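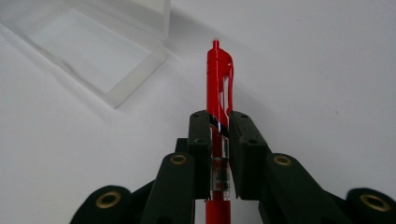 ### 3.2 物品分类与收纳容器

本节所用物品记录取自 Zakotura 办公空间文具调查,合计 1543 条,剔除重复登记和名称不明者之后,保留有效记录 1241 条。每条记录包括物品名称、主体颜色、外壳透明与否、有无笔夹或同类附着构件,以及登记时所在的位置(桌面、抽屉、笔筒或其他容器)。登记位置一栏允许填写两项,用于处理同一物品在一日之内多次易位的情形。

分类沿用 Gajewski 提出的 Ludero 分类表。该表共设 12 类,书写工具居首,其后依次为修正用品、裁切用品、装订用品、粘贴用品等。Wojciech Gajewski 在编制说明中主张按用途归类,颜色和材质只作为附加字段。本文采纳这一原则,但对书写工具一类作了细分:按出芯方式分为按动式与拔帽式,按墨水性质分为中性笔、圆珠笔与其他。细分的理由在于书写工具在记录中所占比重较大,若合并统计,收纳位置上的差异将难以体现。

按动式中性笔是书写工具中结构层次较多的一种。以图 1 中的红色中性笔为例,按钮、笔夹与下部笔杆均为红色,笔夹表面光亮,中部留有长条形开口;笔夹下方有一道黑白相间的斜纹饰带,再往下为透明段,透过外壳可见红色笔芯,标签上可辨认出红色字母“MG”。就登记而言,此类笔应记为“红色、局部透明、有笔夹、按动式”。外壳颜色与墨水颜色一致时,登记人员通常能够一次填写正确;外壳为黑色或白色而笔芯另有颜色时,误填较多,故登记表增设“笔芯颜色”一栏,与“外壳颜色”分别填写。对于笔杆完全不透明的品种,笔芯颜色以试写结果为准,不得依据外壳推定。

标签文字不列入必填字段。文具上的文字多印于曲面,受透明外壳反光影响,抄录结果往往残缺,前后两次登记亦常不一致。凡只能辨认部分字符者,按可辨部分抄录,缺失处以方框符号代替,不作补全。

### 3.3 台面与容器的配置

归置作业在单张矩形桌上进行。桌架为浅色木质,台面为白色,两侧边缘以深色小夹固定,地面铺深灰色地毯。台面中部放置一只矩形透明塑料容器,红色笔类与容器的相对位置见图 2。选用白色台面,主要考虑深色及彩色文具在其上轮廓较为清楚;其不足之处在于,透明容器与白色台面对比较弱,容器边缘须借助棱线上的反光加以辨认。

容器的选择参照 Holloway 收纳规范的三项要求:开口宽度应大于所存物品的最大横向尺寸;容器内壁不宜有妨碍取放的凸起;容器在桌面上应能平稳放置,单手取物时不致移位。透明材质并非规范的强制要求,但在既往调查中,使用者对透明容器的接受程度普遍较高,原因多归于无须开启即可确认存放内容。另有部分使用者提出,透明容器使桌面显得杂乱,尤其在多色文具混放时更为明显。两种意见在本调查的访谈记录中均有反映,本文不作取舍,仅在第 4 节按容器类型分别报告。

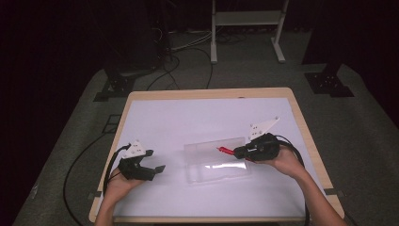 容器与物品的对应关系分为五种情形:单件单容器、同类多件单容器、异类多件单容器、无固定容器,以及临时放置。其中“临时放置”指物品离开原位后暂存于某一容器,但使用者并无长期存放于该处的意图。此种情形在登记时最易与“异类多件单容器”混淆。为减少歧义,登记人员须向使用者询问一次,并以使用者的答复为准;使用者未能答复的,记为“未定”,不参与后续的归位率计算。

笔类的放置方向亦列入记录。竖放时,笔夹与按钮位于上方,便于辨识和抽取,但要求容器具有足够深度;横放对容器深度要求较低,适用于浅盘,然而同向叠放后,位于下层的笔往往只露出一端。对局部透明的中性笔而言,横放时透明段易被相邻笔杆遮挡,仅凭露出部分判断墨水颜色的准确性随之下降。因此,浅盘内的笔类宜单层排列,笔夹朝向一致。笔夹带有外翘弧度的品种,其占用宽度按笔夹最外缘计算,不按笔杆直径计算。

归位率定义为观察时段结束时处于登记位置的物品件数与有效物品件数之比。观察时段以一个工作日为单位,自上午首次使用桌面起,至当日最后一次使用结束止。时段内新增的物品不计入分母,但须在备注中注明名称与类别。若同一桌面由两人以上共用,则以桌面为单位统计,不再拆分至个人。

### 3.4 局限

上述分类与配置存在若干限制。其一,Ludero 分类表以办公场所的常用文具为对象,对绘图与手工用品覆盖不足,此类物品在本文中统一归入“其他”,内部差异较大。其二,登记依赖人工判断,对“局部透明”的认定缺少量化标准。Guvuvness 小组曾建议以透明部分的长度占笔杆全长的比例划定界限,该方法在直杆笔上可行,用于握持处带有收腰或胶套的笔时,量取起止点仍有争议,本文暂未采用。其三,台面颜色仅考察白色一种,浅色文具在白色台面上的辨识问题未作单独处理。

此外,容器的类型名称在各来源之间并不统一。同一件矩形透明塑料容器,有记作“浅盘”者,亦有记作“翻盖盒”者。合并数据时,凡原始记录未注明是否带盖的,一律归入“矩形透明容器”,不再向下细分。该处理使容器类别数有所减少,对书写工具部分的统计影响有限,对装订用品部分的影响则有待结合补充记录另行核对。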